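Progress report to the Govell Fund: the Hillero magnesium and sleep project, second instalment
6 min read

Hello Beatrice, and hello to everyone at Govell who gets this passed on to them,

I promised you something readable this time, after the spreadsheet I sent in spring (sorry again, I know the columns came out in the wrong order). So this is me at the kitchen table with a mug of tea, telling you where your money has gone and what we've got for it so far. The proper tables will follow from In-ho Um as usual, and if anything I say here disagrees with his tables, believe the tables!

First the big news, which is that recruitment is closed. We have 246 people signed up and taking part, all of them adults who told us they sleep badly and none of them on anything our pharmacist was worried about. You'll remember we were stuck for weeks in the low hundreds and I was getting quite gloomy on the phone. What got us moving was Seul-gi Chae going round the health food shops and asking if we could leave cards by the till, next to the vitamins. People standing in front of a shelf of magnesium at half past five in the evening are, more or less by definition, people who might like to be in a study about magnesium. I wish we'd thought of it sooner. The leaflets in the libraries brought in hardly anyone, and I've stopped paying for those.

The tablets themselves. As agreed, Mellonero is making both the magnesium tablets and the dummy ones, and neither we nor the people taking them know which is which. The first batch was a bit of a let-down. The two kinds were supposed to look and taste the same, and they looked the same all right, but the real ones had a chalky aftertaste and the dummies tasted of practically nothing (Hadi Obeidat and I tried them both over lunch and got it right every time). So back they went. Mellonero were very decent about it and added a light lemon flavour to both, and now I can't tell them apart and neither can Hadi, who is fussier than me. That cost us a good chunk of the summer but no extra money, as they remade the batch at their own expense.

We also changed the tubs. The old ones had a push-and-turn lid that several of our older participants couldn't manage, and one lady had been asking her neighbour to open hers every night, poor thing. The new ones have a wider flip lid with a catch. We've reminded everybody in writing to keep them well out of the reach of children, and Sugeng Entili has put the same reminder in the phone script so it gets said out loud as well.

Now the sleep diaries. We've had more than 2,000 diary pages back, which sounds marvellous until you see the handwriting. People fill them in at seven in the morning before their first cup of coffee and it shows. Sugeng types them all in, and then In-ho types a share of them in again separately so we can see where they disagree. Mostly they agree. Where they don't, it's nearly always the "time you fell asleep" box, where people like to write things such as "late" or "after the film". We've now printed the next lot with little clock faces to mark, and the pages that have come back since are a lot cleaner.

I should say something about people dropping out, as you asked me about it directly. So far 68 people have missed at least one monthly call. Missing a call doesn't mean they've left, and most of them pick up again the next time we ring, full of apologies about holidays and grandchildren. The ones who have left altogether will be in In-ho's table with their reasons, where they gave us any. Upset stomach comes up, as we expected it would with magnesium, and our study doctor looks at each of those on the day it's reported. She hasn't asked us to change or stop anything.

I can't tell you whether the tablets help anybody sleep. I know you'd love a hint, and plenty of participants have told me their opinion with great confidence! But the code stays sealed until the last diary is in, and until then I've no idea whether the gentleman who rang to say he's sleeping like a teenager is taking magnesium or lemon-flavoured nothing. Please could you ask your newsletter people not to write anything that sounds like a result? The last issue said we were "finding" things, and I had a couple of anxious emails about it. "Studying" would be lovely.

Money next. We're underspent on travel and overspent on postage, and I think the two nearly cancel out. Postage has gone up, and the new tubs are a touch too fat for a large letter, so every single one now goes as a small parcel. I hadn't seen that coming when I said yes to the flip lids. Seul-gi has been asking the shops if participants could collect from them instead, and 2 have said yes already. If more do, the postage line should calm down over the winter. Could I have your permission to move what's left in travel across to postage in the meantime? I've put the amount in the covering email so that it doesn't go astray in the middle of all my chatter.

The other thing I'd like your blessing for is the food questionnaire. In-ho pointed out that we ask people what supplements they take but hardly anything about what they eat, and somebody who gets through a bag of pumpkin seeds and a heap of spinach every day is starting from quite a different place from somebody who doesn't. He'd like to add one page, to be filled in once, near the end. The ethics people have seen the draft and asked for a couple of wording changes, which we've made. It would mean a small printing bill and a few more hours of typing for Sugeng, who says he doesn't mind. I think it's well worth having.

Staffing is steady. Hadi is down to three days a week while he finishes his course, and Seul-gi has picked up the participant phone line in the mornings. She's very good at it, much more patient than I am. We had a bit of a wobble when the phone line itself went dead one afternoon and messages went nowhere, so there's now a mobile number printed on the tub labels too.

What's left to do before the next report:

The last participants get their second tub in October. After that there's a long stretch of ringing people, thanking people and chasing diary pages. In-ho wants to write down exactly how he'll do the sums before the code is opened, and have it lodged somewhere public so we can't be tempted to fiddle with it afterwards. He's got a draft and it's very thorough (it's also very dry, I fell asleep over it without any magnesium at all). I'll send you a copy once he's happy with it.

You asked if you could come and see us. Yes please! Mornings are best, as the phones are quieter after ten and Sugeng will have finished the post. We're on the second floor of the Geum building and the lift is slow, so do allow for that. Bring a jumper too, our end of the corridor is chilly.

Let me know about the postage and the questionnaire when you can. I'd like to get the page to the printers with the next diaries if the answer's yes.

With warm wishes and many thanks from all of us on the Hillero project

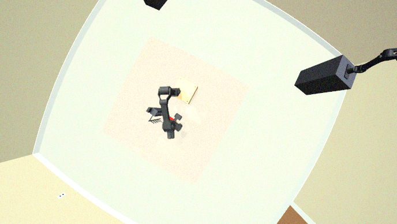 Computer-rendered view of a dark grey robot arm on a pale pink mat, with a light tan box close by.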